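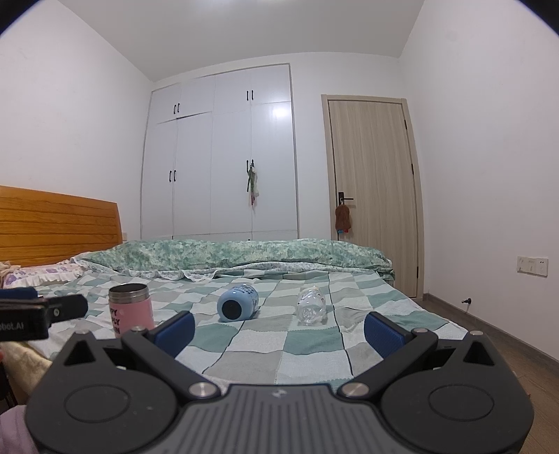 Tumbler, blue bottle and clear plastic bottle on a bed, with the built-in wardrobe behind.

From: Marina Economou
To: Dallik House residents list
Subject: Re: Drink containers in bedrooms before the July room check

Dear residents,

Thank you to those who wrote following the last notice from the Housing Office. Ms. Kotian's message, which is quoted in full at the end of this one, raised most of the points that others also raised, and I am replying to the whole list so that everyone has the same information. The answers have been agreed with Mr. Sotiropoulos, who is responsible for the room check this summer.

1. Whether bottles and tumblers must be removed from bedrooms

They need not be removed. The sentence in the notice which read "all drink containers are to be cleared from bedrooms" was meant to refer to the surfaces that are stripped, wiped or moved during the check, namely the bed, the desk and the windowsill. I accept that it did not say so. Residents may keep their own bottles, tumblers and travel mugs in their rooms during the check as they do at any other time of the year. They should be placed inside the wardrobe, standing upright, with the lid on where there is a lid.

The bed is the surface of most concern. Linen is collected by Oprea in one pass through each corridor, and the staff who collect it gather the sheets from all four corners. Anything left lying on the bed, or hidden in the folds of a blanket, is liable to go down the corridor with the laundry. After the last collection, 17 bottles and cups came back to us from the laundry in a crate, several of them dented, and it was not possible to establish whose they were.

Residents who find it useful to set everything out on the bed while sorting are welcome to do so, provided that the bed is clear again before the check begins. It is in fact the method I would suggest. A row of containers on a made bed is easily looked over, and one sees at once which of them have been standing behind the desk since the spring.

2. Residents' own blankets and throws

Only linen supplied by the house is collected. Personal blankets, throws and cushions should be folded and put on the upper shelf of the wardrobe, or on the chair if the shelf is full. Please do not leave them draped over the side of the bed. Oprea cannot be asked to tell a resident's own blanket from one belonging to the house, and the house has owned blankets in a good many colors over the years.

3. Labeling

Labels are requested and are not compulsory. A strip of masking tape on the base with the room number is enough. Printed words on the side of a tumbler do not serve as a label, as many residents own the same designs, and we have more than once had two people come to the office for the same cup. Names should not be written in marker directly on steel, where the ink rubs away within a week or so.

Residents in rooms with shared wardrobes are asked to label everything.

4. Cleaning before storage

Containers that are to be left in a closed wardrobe over the break should be emptied, washed and dried beforehand. The following procedure is the one used in the ground floor pantry, and Mrs. Mavromatis has kindly allowed me to copy it from the card above the sink.

Take off the lid, and take the seal out of the lid if it will come out. Use the wooden pick in the jar for this and put it back afterward.

Wash the inside with hot water, dish soap and the long brush. The short brush is for mugs.

For steel tumblers that smell of coffee, put in one spoonful of baking soda, fill with hot water and leave for an hour. Do not use bleach.

Thin plastic bottles should be washed in warm water only. Very hot water will pull them out of shape, and they then no longer stand up.

Rinse twice. Stand upside down on the rack overnight with the lid beside it.

Do not put the lid back on until the inside is fully dry.

The pantry rack will be cleared on Sunday evening. Anything still standing on it at that time will be moved to the shelf under the window, where it may be collected until the end of the break.

5. Disposable bottles

Clear plastic bottles of the kind sold in shops may be kept and refilled if the resident wishes. Those that are not wanted should be emptied, crushed and placed in the blue bin on each landing, with the cap screwed back on. Please do not leave them in the wastebasket in the bedroom. Mr. Sotiropoulos has also asked me to remind residents that full bottles must not be put in the bins at all — the bags split on the stairs, and the stair carpet on the east side was replaced only this year.

6. Large containers

The limit remains 2000 milliliters for any single container kept in a bedroom. Residents who need to keep a larger quantity of water in the room for medical reasons should write to me privately and need not give details to the list.

7. What will be looked at during the check

Several residents asked whether wardrobes will be opened. They will be opened in order to look at the hinges, the rail and the back panel, and for no other purpose. The built-in wardrobes on the upper floors were fitted by Vornstead, and a number of the doors have dropped on their hinges and no longer close flush. If yours is one of them, please mention it on the slip that will be left under your door. Contents will not be moved unless something is leaning against the hinge side. For that reason I would ask that bottles be put toward the middle of the wardrobe floor and not pushed into the corner behind the door.

The bedroom door itself will also be checked for the closer and the lock. Nothing should be hung on the handle.

The check will take place in all 88 rooms. Residents may be present or absent, as they prefer. Two members of staff will attend each room together.

8. Unclaimed items

The crate from the laundry is in the office at Dallik House and may be looked through at any time when the office is open. Items not claimed by the end of the break will be washed and passed to the Sorkcombe community kitchen, which has said that it can use them.

Further questions may be sent to this list or to me directly. I would be grateful if replies to the list could keep the subject line as it stands.

Yours sincerely,

Marina Economou
Housing Office, Dallik House

On the previous notice, Bindu Kotian wrote:

> Dear Ms. Economou,
>
> I write on behalf of the residents of the second floor, who
> discussed the notice at our floor meeting and asked me to put
> some questions to the Housing Office.
>
> The notice states that all drink containers are to be cleared
> from bedrooms before the July check. Most of us keep at least
> one bottle for water at night and another for the day, and the
> pantry cupboards do not have the space to take everyone's. Could
> the office please confirm whether this is what was intended, and
> if so, where the containers are to be kept?
>
> Secondly, if they may stay, is it acceptable to leave them lined
> up on the bed or the desk where they can be seen? Some residents
> would prefer this to having their wardrobes opened. We should
> also like to know whether the wardrobes will be opened in any
> case, and what will be looked at.
>
> Thirdly, Myrto Kontogiannis lost a tumbler at the last linen
> collection and has asked whether labels will now be required. She
> has also asked whether it might be among the items returned by
> the laundry, and whether those items can be viewed.
>
> Fourthly, there was disagreement at the meeting about how steel
> tumblers ought to be cleaned. One view was that they may be
> soaked overnight with bleach. If the office has a recommended
> method, we would be glad to have it in writing.
>
> Lastly, a number of residents use their own blankets on top of
> the house linen. Are these to be removed, or will they be left in
> place by the staff from Oprea?
>
> I would be grateful for a reply to the full list, as I understand
> that the other floors have similar questions.
>
> With thanks and kind regards,
>
> Bindu Kotian
> Second floor representative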